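Week 3 notes: Collecting demonstrations (the part where you drive)

Okay, so last week we talked about what a policy is, and a few of you came up afterwards and asked where the data comes from. From us! From you, starting Saturday. These notes cover what I said in lecture plus the bits I rushed through when the projector quit.

The task for this unit is Cinura, which is my name for the mug task (cups, tray, coasters, that's all there is to it). You teleoperate the arm, pick up a mug, and move it between the tray and a coaster. One pick and one place is an episode. We have 572 usable episodes so far and I'd love to get to 809 before we train again, which is very doable if everyone signs up for their slots.

What makes a good episode? My short answer is that it should look like something you'd want copied. The learner has no idea which parts of your motion were on purpose. If you hover over the tray for eight seconds deciding which mug you want, it learns hovering. So decide first, then press record. Slow is fine, dithering is bad, and please don't chat with your partner with the recorder running, your hands will drift (mine do).

Handles are where most people get stuck. You can grab a mug by the rim, and it works, but for this unit we only want handle grasps. Come in with the fingers open on either side of the handle, close gently, and then lift. The mug will often tilt once it's up, and you'll see the opening swing around in the wrist view. Don't panic and don't put it back down! Level it out on the way to the coaster and keep recording, because those corrections are some of the most useful examples we get.

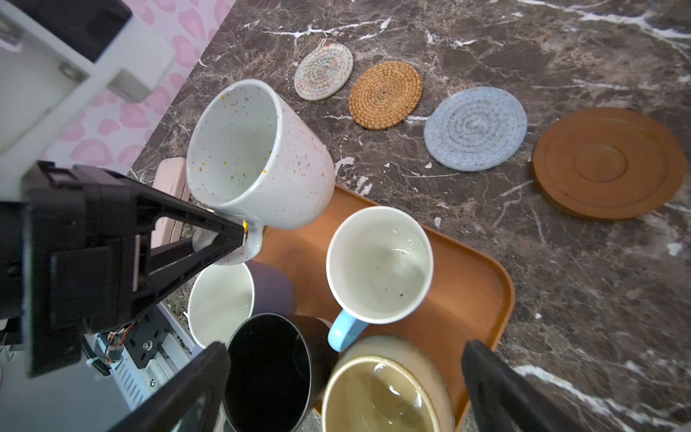
Moushumi Liyanage wondered whether we should be throwing out every episode where the mug tips, seeing as a real cup would have coffee in it and the robot would be learning to spill. Fair point, and I went back and forth on it. Where I've ended up is that we keep a tipped episode if the operator straightens the mug before placing it, and we tag it "recovered" so that we can train with and without those later. If it's set down on its side, tag it "fail" and keep the file anyway. Never delete anything. I mean it, Jomar.

Variety, next. If the same mug goes to the same coaster forty times, we've got a very confident robot that can do one thing. Between episodes, swap the mugs around, turn the handles so they point different ways, and shuffle the coasters. Dark mugs and shiny glazes need their share of turns too. I noticed in the Bettencourt set (the one in your reading) that nearly all the handles face right, and guess what that policy did when a handle faced left. It went right, closed on air, and carried nothing very carefully across the counter.

Labels: type the instruction before you start, in plain words, the way you'd say it to a roommate. "Put the speckled mug on the woven coaster" is great, unless two of the coasters are woven, in which case say which. "Task 3b" is no use to anyone.

For Saturday, work in pairs, one driving and one tagging, and swap every 8 episodes. Maribeth Samonte has the sign-up sheet. Read the Bettencourt section on operator differences before you come, and bring me one episode you think should be thrown out, with a sentence or two on why. We'll argue about them in the last half hour.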